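Home Projects Reports Contact
Search this site Go

Progress report, February 26, 2019
Prepared by Musyoka Kirui for the Mwakalinga Fund

The comparison of the Prulon and Cornitier grippers continues on schedule. Of the 2000 grasps planned, 1084 have been recorded. Thin upright items, such as a small flag on a stick, remain in the object set – as do low, round ones. The Mutura controller was replaced after 59 trials, which will be repeated. Funds for the second camera are requested by the end of February.

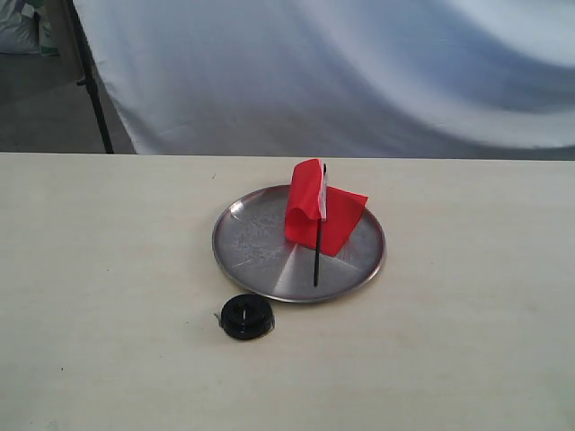
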